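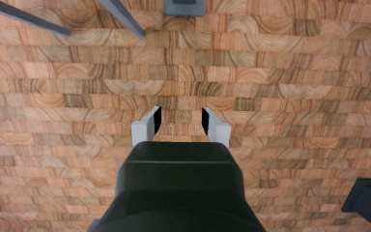

3 min read

By Attila Medve, December

My mother rang last week to ask whether she should hold off replacing the dishwasher, seeing as the robots are coming. She is 81 and has been promised a robot, on and off, since she was a girl. I told her to buy the dishwasher.

I say this as someone who spends his evenings watching simulated grippers hover over simulated butcher's block. The wood is lovely, by the way. Somebody went to town on the growth rings, even if you start to spot the same bit of tree coming round again after a while. Two pale fingers with black pads, a nice gap between them, nothing in the gap. I have come to find it restful, like an aquarium.

The trouble starts when you want something put in the gap. In simulation you can run the same small chore 1000 times before breakfast and the only cost is the electricity. At Brindell, where I do three days a week, we had a policy for putting a mug on a shelf that managed 303 tries in a row without dropping one. We had cake. Then it went onto the real arm, met a mug with a slightly fatter handle, and pushed it calmly off the back of the bench.

Gallardo, the people two floors down, are doing shop-floor work and have an easier time of it. A factory will move its parts into neat trays if you ask nicely and show them a spreadsheet. My kitchen won't. My kitchen has a drawer that opens only if you lift it and swear.

I did a list of the jobs in my own flat that I'd want a machine to take on, and got to 16. I'd trust today's kit with the hoovering, which it already does, badly, and perhaps with moving dry things of known shape from one flat place to another. Folding a fitted sheet I can't do either, so I'll let that one go.

Rendix had a stand at the show in Trurov with an arm that wiped a table. It wiped it very well. I stood there for five minutes and it wiped the same table the whole time, and when a man put his coffee down on it the operator leaned over and pressed the red button.

So, Mum: the one with the cutlery tray at the top. Get them to take the old one away.

Recent posts
The hoover and the sock
Why I stopped naming the arms
Trurov on a budget, mostly soup
A short history of my broken toasters

Contact | © Attila Medve | Back to top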